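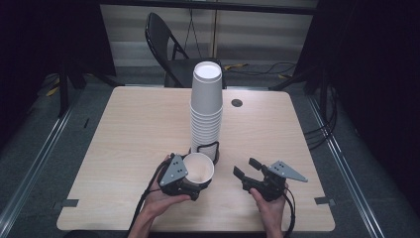 4. Becher einsetzen

1. Den Halter auf eine ebene, trockene Fläche stellen. Der runde Fuß muss vollständig aufliegen.
2. Die Pappbecher aus der Folie nehmen und ineinander gestapelt lassen. Zusammengedrückte Becher aussortieren.
3. Den Stapel umdrehen, sodass die Öffnungen nach unten zeigen, und von oben zwischen die Drahtbügel führen.
4. Den Stapel senkrecht ausrichten. Er darf sich leicht drehen lassen, aber nicht kippen.

Hinweis: Eine Nachfüllpackung Tustedier enthält 300 Becher. Nie die ganze Packung auf einmal einsetzen – der Rest bleibt besser in der Folie, staubfrei und liegend.

Vorsicht: Den Halter nicht am Stapel anheben. Zum Umstellen immer am Fuß fassen.
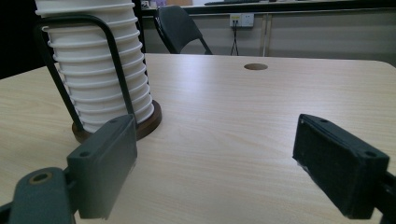
Text: Redaktion Clokeo, Stand: Februar

5. Entnehmen und nachfüllen

1. Immer den obersten Becher nehmen. Am Rand fassen und gerade nach oben abziehen.
2. Sitzt ein Becher fest, den darunter liegenden mit der anderen Hand halten und leicht drehen.
3. Den Becher umdrehen und mit der Öffnung nach oben abstellen.
4. Zum Nachfüllen die restlichen Becher herausnehmen, die neuen unten anfügen und den Stapel wieder einsetzen. So werden die älteren zuerst verbraucht.

Hinweis: Gebrauchte Becher nicht zurückstellen, auch nicht zum Trocknen.

6. Pflege

Drahtbügel und Fuß mit einem feuchten Tuch abwischen und sofort nachtrocknen. Nicht in die Spülmaschine geben. Ersatzbügel sind unter der Bestellnummer 3249 erhältlich.

890 Aufrufe · 0 Kommentare · Teilen

Wir verwenden Cookies. Einstellungen ändern

© Clokeo · Kontakt · Nach oben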